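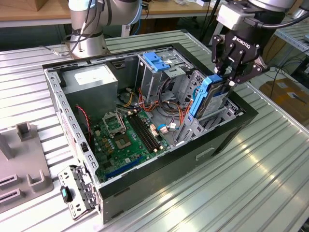 Minutes, PC repair group, Friday, February 7, 2025

Present: Ronja Brekke (chair), Gayan Ekanayake, Nisreen Chidiac. Apologies: Chathurika Samarakoon.

1. Minutes from January were approved without changes.

2. Desktop towers. Gayan reported on the order for Caltevier. Each tower shall be worked on lying on its side, with the side panel off. Hard drives go in the blue caddies before they go in the cage. 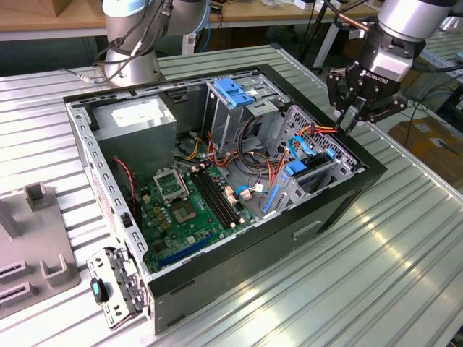

Nisreen asked that power cables are kept away from the drive bays - it was agreed. Gayan will write this in the work sheet.

3. Budget. The group has 900 dollars for spare parts. Ronja will ask Brelitz for a price on memory.

Minutes taken by Nisreen Chidiac.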